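Unit 6: Drive Carriers, Trays and Backplane Connections
Course notes, Server Hardware Maintenance
Prepared by Niloufar Jafarzadeh
Revised 09/01/2018

6.1 Scope

These notes cover the removable carrier, the drive mounted in it, and the part of the chassis that receives both. Controller configuration and rebuild procedures are in Unit 9 and are mentioned only where they affect handling. Read the section on static control in Unit 2 before the bench session.

6.2 Terms

Carrier. The removable frame that holds one drive. Also called a tray, caddy or sled. Manufacturers are not consistent. In this course "carrier" means the frame without the drive and "carrier assembly" means the frame with the drive fastened in it.

Bay. The opening in the chassis that accepts one carrier assembly.

Backplane. The board at the rear of the bays. It carries the mating connectors and distributes power and data.

Blank. An empty carrier or molded filler placed in an unused bay to preserve airflow.

Board side. The face of the drive on which the circuit board is mounted. The opposite face is the cover side and normally bears the main label.

6.3 What the carrier does

A bare drive has no means of locating itself in a bay. The carrier supplies the outside dimensions that the bay rails expect, holds the drive at a fixed depth so that its connector meets the backplane squarely, and gives the technician something to grip other than the drive. On most designs it also provides a latch. The latch is a lever: closing it drives the assembly the last short distance into the connector, and opening it backs the assembly out by the same distance.

Carriers are made in metal, in plastic, or in a combination of the two. Plastic carriers are light and cheap to replace but will flex if lifted by one corner. Flexing loads the mounting screws and, in a badly worn carrier, can let the drive sit slightly out of square. Check for this by laying the assembly on a flat surface and pressing each corner in turn. A carrier that rocks is withdrawn from use.

Color is used differently by different suppliers. It may mark a release point, a drive type or a product family. The Vadach and Starier units on our benches do not agree with each other on this. Do not infer interface or capacity from the color of a carrier. Read the drive label.

6.4 Board side features

With the assembly turned board side up, the circuit board is exposed inside the open area of the carrier. Students should be able to locate the following before handling a live system: the board itself, the contacts along its edge, any sticker on the board, and the carrier frame surrounding them.
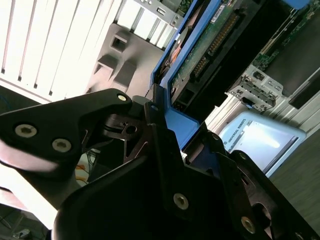
Photo: Ho-yin Kao, course collection

On the blue carrier the green board is densely populated, and the gold pins run in a row along one edge. The small white sticker near the top of the board should be left in place during any cleaning. Board stickers may carry a revision or batch code, and on some drives that code is needed to match a replacement board. Record it in the service log along with the serial number from the main label.

The copper-colored area at the left of the carrier is round. Treat exposed metal on the board side as a surface to be kept free of fingerprints and tool marks, whatever its function on a particular model.

Components on the board side stand above the surface of the board and have no cover. Common handling damage consists of sheared surface-mount parts, usually near an edge, caused by sliding one drive across another. Drives are never stacked board to board, and they are never stacked at all without foam between them.

6.5 Contacts

Gold plating resists oxidation but is thin. Repeated insertion wears it, and abrasive cleaning removes it. Permitted cleaning is a dry, lint-free swab or a swab with a small amount of isopropyl alcohol, moved in the direction of the pins. Pencil erasers are not permitted in this lab.

Inspect for:
bent or recessed pins
dull patches on the plating
fibers caught between contacts
cracks in the plastic around the connector

If a bent pin is found, inspect the matching position on the backplane before another drive is inserted in that bay. One damaged connector will damage the next one that is mated to it.

6.6 Chassis side

Ventilation openings and slatted panels must be kept clear. Long narrow gaps collect dust along their edges first, and a panel that looks clean from the front may be partly blocked when viewed at an angle. Molded parts with ridges or square openings are often guides or spacers. They should be returned to their original orientation after service. Fit a blank in any bay left empty.

6.7 Removal and insertion

1. Confirm the bay number against the work order.
2. Confirm that the drive has been released by the controller, or that the system is powered down.
3. Open the latch fully.
4. Withdraw the assembly 3 cm and stop. Wait for a spinning drive to come to rest.
5. Withdraw the assembly completely, supporting it from beneath with the second hand.
6. Place it on the antistatic mat, cover side down.

For insertion, align the carrier with the rails, slide it in with the latch open until resistance is felt, then close the latch. If the latch does not close with light pressure, withdraw the assembly and inspect both connectors.

6.8 Bench exercise

Work in pairs. Each pair receives two carrier assemblies and one blank. Remove each drive from its carrier, inspect the contacts, record all label data on the Weromitz log sheet and reassemble. Mounting screws are tightened in a diagonal sequence, first by hand and then with the preset driver. Log sheets are handed in before the assemblies are returned to storage.

Reading for Unit 7: supplied notes on backplane wiring, sections 2 and 3.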